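Course handout, Unit 2: Blocks, Slots and Pegs
Making and testing fit-together parts
Quintana Workshop Course, Friday section

Welcome back! Last time was all measuring and sketching, and I know some of you were itching to get parts on the table. Today you do. This handout goes with the tray of assembly pieces we call the Illel set, and it should carry you through the session and the write-up. Bring it with you again next time, with your own scribbles on it, please.

What we're after

Assembly puzzles look like toys, and I love them for it. But every question that comes up when you design a drawer, a hinge or a plug turns up here first, in bright colors and at a size you can take in at a glance. Which way does the part go in? What stops it from tipping? How much looseness do you leave so a person isn't fighting it? By the end of the session you should be able to pick up any piece in the set and say what its shape lets you do with it, and what its shape prevents.

Words we'll use

Notch or slot: an opening cut in from an edge. It's open on at least one side.
Recess: a sunken area in a face, with walls all the way round.
Prong: an arm left standing on either side of a notch.
Holder: a part that keeps another part where you want it.
Clearance: the gap you leave on purpose between two parts that go together.
Lead-in: a slope or bevel that helps a part find its way home.

People mix up notch and recess constantly, me included, so say them out loud a few times. A letter U has a notch. A plus sign sunk into the lid of a box is a recess.

Part A. The green fork

My favorite piece in the whole set! It's a squared-off U with sharp edges and plain flat faces, and you can learn a surprising amount from it before you've measured a thing. With the open end up, you have two prongs to get hold of. You can pinch one prong between inside and outside, or you can reach into the notch. Those are two quite different grips, and they leave different parts of the block free to meet whatever it's going into.

Look at the black holder too. It's an angled piece with a large slanted front panel, and the green fork stands upright in it with its lower portion behind the panel. Notice how much of the fork is still free above the top edge of the panel. In the view below, one prong is held from both sides while the other stands clear.

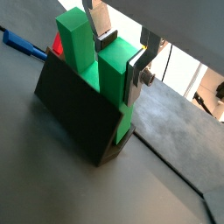
Part B. Thinking about the grip

Try this with your own fork, standing it up on the bench.

1. Pinch one prong, inside face and outside face. Lift a little. Does the block want to swing?

2. Set it down and reach into the notch with finger and thumb. Press outward gently. Lift again.

3. Now take it across the full width, from the outside. Compare.

4. Write one line on each grip. Which one felt steady, and which one would bump the walls if you were lowering the block into a close-fitting space?

Students usually like the third grip best until they try to put the block down between two walls. Then their knuckles are in the way and the notch suddenly looks very inviting. That's a proper design lesson, and you'll have felt it in your hand before reading it in a book. If you're left-handed, swap benches with a right-handed partner for one round and see if your notes still agree.

Part C. The whole layout

Once you've got the fork sorted, set out the other pieces and look at them as a family. I'd start with color and outline, then ask what kind of opening each part has or would need. The green U has its square-bottomed slot. The purple box is low and wide, with a cross-shaped recess in its top, arms of nearly equal width. The red peg is slim and cylindrical, and it stands on end with a pale top, cream or beige depending on your eye.
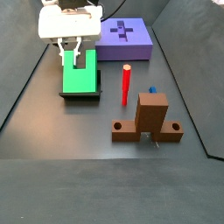
A round peg can be turned any way you like about its own length and it looks the same. We say it doesn't care about rotation. A plus sign with equal arms looks the same every quarter turn, so you get four chances to line it up. The U is fussier: spin it half a turn and its outline matches again, but a quarter turn presents the thin side. Make a little table of this in your notebook, one row per shape, and leave a column for your own design from Unit 1.

While you're at it, sketch the cross recess from straight above and then from low at the side. From above it's an easy drawing. From the side you have to show the depth, and that's where shading the inner walls darker really helps. Don't rub out your first attempt – I like to see both.

Part D. Clearance, by feel

We'll use the paper-strip method from the Wirnutport notes. Slide one strip of paper between your block and the wall of its slot, then a second. If 2 strips go in easily, call the fit loose. If one goes in with a tug, call it close. If none will go in, call it tight and don't force it! Corners chip, and I'd like this set to last.

Record the fit in words first. Calipers come out after the break, and the sheet on page 21 of your Grustance workbook has the boxes for them. The longer worked problem is on page 138, for anyone who races ahead.

For next time

Find one thing at home that drops into a holder: a toothbrush, a knife block, a phone stand, whatever you have. Draw it in two views and mark where you'd grip it to put it in and where you'd grip it to take it out. They may be different places, and if they are I want to hear why.

Then write up Part B and the rotation table, 1000 words at most, sketches not counted. Pencil is fine. Hand it in at the start of the session and keep a copy for yourself, as we'll be cutting our own slots from it in Unit 3.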